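Workshop tips: trying out grippers without losing your temper

I promised a few of you I'd write up what I've learnt from swapping grippers, pads and cameras on the two bench arms, so this is the long version.

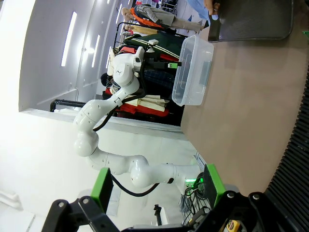 Start with the pads, whatever the sales pages tell you about the motor. I had a Naludus gripper and a Bonar gripper side by side for most of a month, and I'd worked myself up into really quite strong opinions about which was better before I noticed that one had new pads and the other had pads with a shine on them like an old school jumper. Swapped them over and my opinions swapped over too! So before you compare anything, put the same pads on both, wipe them with a damp cloth and let them dry properly. Washing-up liquid is fine, but rinse it off well or everything will shoot out like soap in the bath.

Pick boring things to pick up. My kit is a folded tea towel, a plastic tub with a lid, a wooden spoon, a bag of dried lentils (taped shut, please, I've swept up enough lentils) and an egg cup. The egg cup is the mean one. I do 10 goes with each thing, put it back in the same place every time, and write the result down there and then on a bit of card. If you leave it until teatime you'll remember the spectacular drops and forget the dull ones.

Mark where things go. A strip of masking tape on the table, a pencil line on the tape, and the tub's corner goes on the line. Low-tack tape if it's a nice table. I used parcel tape once and I'm still rubbing the glue off with cooking oil.

Clear plastic tubs are lovely for us and horrid for cameras. You can see what's inside, and the camera sees a lot of shine and a sort of ghost where the side ought to be. If your arm keeps nudging the rim, try a band of coloured tape round the top of the tub before you start fiddling with the settings. I lost a whole Saturday to settings. The tape took two minutes and got me most of the way there. Turning off the lamp directly overhead helps as well, if you can still see what you're doing.

Now cables. Leave more slack than you think, then move the arm slowly through every position you're going to ask of it and watch the cable the whole time, not the gripper. It wants to hang in an easy loop on the outside of each bend. I use the hook-and-loop ties meant for computer leads — the zip-up plastic kind nip too tight and you have to cut them off every time you change a part. If you hear a little creak as the wrist turns, stop and look.

Screws! Have a muffin tin on the bench, one hole per part, and put the screws from each part into its own hole in the order they came out. The mounting plate on my Bonar takes screws that look exactly like the Naludus ones and are a hair longer, and I'm not going to tell you how I found out. There's a dent.

If you've got two arms on one table, give them separate homes to go back to, well apart, and run them one at a time until you trust both. Keep the speed right down for the first run after any change, even a tiny one, even if it's only the pads. And keep your hand on the stop button and your sleeves rolled up. I know how dull that sounds.

Controllers, as a few people have asked. I've used the Xenos box and the little one from Ciredham. The Xenos has the nicer screen and remembers your positions when you unplug it. The Ciredham forgets everything, but the knob for the grip force is a real knob that you can turn a touch at a time while you watch the tea towel, and for trying out grippers that's worth a great deal to me. Whichever you use, write the force setting on the card along with the score. I once had a perfect 10 with the lentils and couldn't get it back for a week because I hadn't noted the number.

Cameras: clean the lens with a glasses cloth before each session, and do it again after lunch. Fingers get everywhere. If yours is fixed at the wrist, check it hasn't crept round on its mount. I put a dot of nail varnish across the join, half on the camera and half on the bracket, and if the two halves don't line up I know it's moved.

Things I've stopped bothering with: rubber bands round the fingers (they perish and leave bits), double-sided tape on the pads (grabs beautifully, never lets go), and anything to do with talcum powder.

Soft pads on the Naludus are next on my list, hopefully before December, when the bench gets taken over by wrapping paper.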